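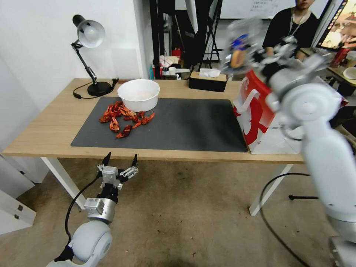

**Londley opens sign-ups for its shared lunch cleanup program**

ARKOMMONT, January – Londley, the workplace meals company, is opening sign-ups for Koketetti, a service for offices where people eat at their desks and meeting tables. The program covers lunch delivery, table mats and the clearing up afterward, all under one monthly bill.

Koketetti began as a trial with 217 office workers in the Woldegiorgis building in Arkommont. Londley now has room for 550 people across the city and will take new offices in order of sign-up.

The service was built around meals that leave a lot behind. Crawfish is the clearest case. A bowl of it is popular at a Friday lunch, but the claws and tails end up in a heap, and the heap ends up on a table that somebody needs for work at one o'clock.

"Most offices already have a decent table and a box of tissues," said Odette Pruvost, who runs the program for Londley. "What they don't have is a plan for the shells. We ask people to keep everything on the mat and leave the lamp and the cords where they are. Then the shells go in the bag and the bowl goes back to the kitchen."

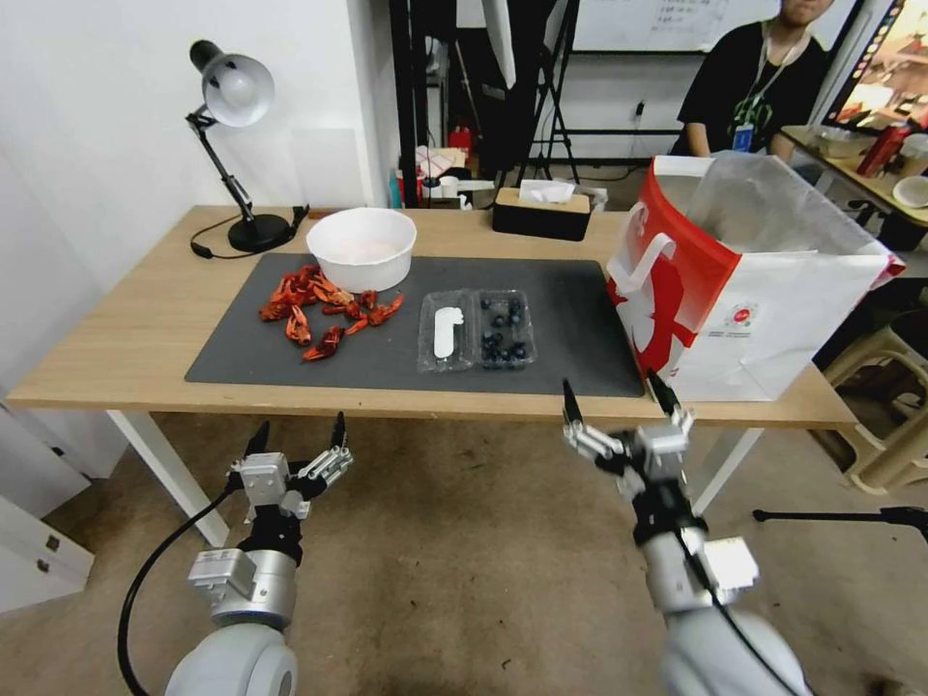

Fruit and other leftovers are handled separately. Blueberries in a clear clamshell container can be closed up and put in the office fridge if people still want them. Shells, used tissues and scraps go into a lined bag. Bowls are emptied, wiped and returned for washing.

Each office that joins will get:

- a dark mat for each shared table
- liners for paper shopping bags, which offices can supply themselves
- a one-page cleanup sheet to hang by the table
- a pickup at the end of the lunch hour

A starter order covers 400 meals a month. Offices that need fewer can share an order with a neighbor on the same floor, and Londley will split the bill between them. Shellfish lunches must be ordered two days ahead. Offices with a shellfish allergy on staff can have those dishes taken off their menu completely.

Pruvost said the cleanup sheet was rewritten twice during the trial. "The first one was too long and people walked right past it. Now it has four lines."

The first 330 places open Monday at 9 a.m. The rest will open once those offices have had their first deliveries. Sign-up forms are available at Londley's front desk in Arkommont.

**Press contact:** Odette Pruvost, Londley, Arkommont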